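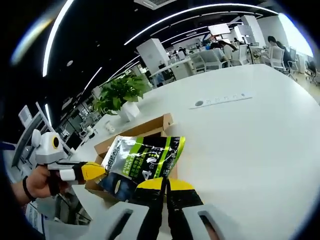

Quantos desenhos são precisos para uma raposa atravessar uma ponte? Na minha curta-metragem, 783, e a raposa ainda vai a meio.

Sexta-feira, 7 de dezembro

Passei a manhã a redesenhar a cauda. O Rigoberto Jaramillo, que compõe os planos e tem o dom de só ver os erros depois do almoço, descobriu ontem que a cauda muda de volume entre o plano da entrada e o plano do vento. Muda, pois. Na entrada desenhei-a em outubro, quando ainda tinha paciência para o pelo. No plano do vento já era uma espécie de salsicha com boas intenções.

O combinado era a raposa ser toda à mão e a ponte em 3D, para a câmara poder rodar à volta dela sem eu ter de desenhar tábuas até à reforma. No papel era uma ideia sensata. No ecrã, a ponte parece ter custado dinheiro e a raposa parece ter ido lá parar por engano, vinda de um filme mais pobre. O Konrad Szczepańska diz que se resolve com um contorno irregular na ponte e menos sombra nas tábuas. Diz isto com a serenidade de quem não tem de o fazer. Fiz a experiência mesmo assim e ficou melhor, coisa que ainda não lhe comuniquei.

À tarde tentei exportar tudo do Plornalov para o Sirkaro. O Plornalov, esse programa encantador, numerou os desenhos a partir do zero, o Sirkaro a partir do um, e durante duas horas a raposa pousou cada pata um fotograma depois de a ponte abanar. O Rigoberto achou que dava um ar poético. Quando lhe expliquei que era um erro, continuou a achar que dava um ar poético e foi buscar café.

Contas da semana: três planos fechados, nove por fechar. O orçamento tem 700 euros para o som, e o Konrad quer um contrabaixo verdadeiro. Também quero muitas coisas verdadeiras. Quero, por exemplo, um prazo verdadeiro da Michalski, que nos prometeu uma resposta sobre a distribuição «muito em breve» e desde então comunica exclusivamente por votos de boa continuação.

À noite vi o plano do vento em ciclo, sem som, com a luz apagada. Há ali um momento, quando ela baixa as orelhas antes de dar o passo, em que me esqueci de que fui eu que a desenhei. Durou seis fotogramas. Depois reparei que a orelha esquerda atravessa a corda da ponte.

Amanhã: orelha, corda, e telefonar à minha irmã, que faz anos e não quer ouvir falar de raposas.

14 partilhas · 3 comentários

Entradas recentes
O vento não se desenha, desenha-se o resto
Clumus: uma semana a pintar nevoeiro
Animar a dois e outras formas de preguiça
Storyboard, segunda tentativa
A ponte que abanava para o lado errado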